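Breakfast, again

20 Aug 2025

Quick one as I've got to be out the door in a bit. Ekene asked what we've done about mornings now that everything has moved to the white table, so, notes.

Toaster stays out. Gave up putting it away. It's the cream two-slice one and yes, two slots is not enough when there are 5 of us, but the four-slice took up half the worktop in the old place and I don't miss it. Joelle does hers first, then whoever shouts loudest. Setting 3 for white, bit more for anything with seeds in.

Plates next to it. One each, no stacking, they slide. The purple one is everyone's favourite for some reason and there have been Words. 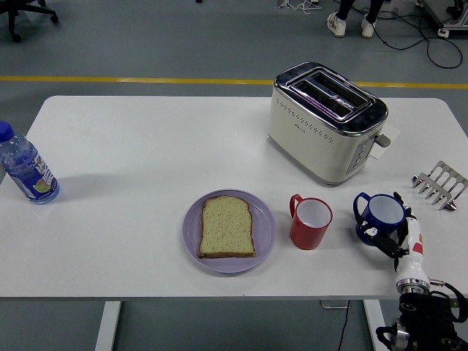 Drinks are the bit that still goes wrong. Red cup for me, blue mug for the little one, who has decided two handles is the only way to drink milk and will not be told otherwise. Tried her on a glass in November. Mopped up. Went back to the mug. Water bottle lives at the far end, well away from the toaster, lid ON please Khalil.

Things I'd still like to sort:

Crumbs. Everywhere. A white top shows every single one, which I suppose means it gets wiped. Tala swears by a tray under the toaster but I can't find one the right size, the Cumemon one was too long by miles.

Somewhere for butter. Currently it goes back in the fridge and comes out like a brick. Wyn has offered me an old Sabbagh dish with a chip in it, will probaly say yes.

Bread. Been getting the seedy loaf from Unanell and it goes stale in some 2 days once it's cut. Freezing half now and toasting from frozen, takes a bit longer but fine. Untoasted it's a bit chewy for small people so crusts off, or don't bother.

That's all I've time for, bus is at ten to 9 and I havent found my other shoe. Jam post next, I've got opinions about the plum.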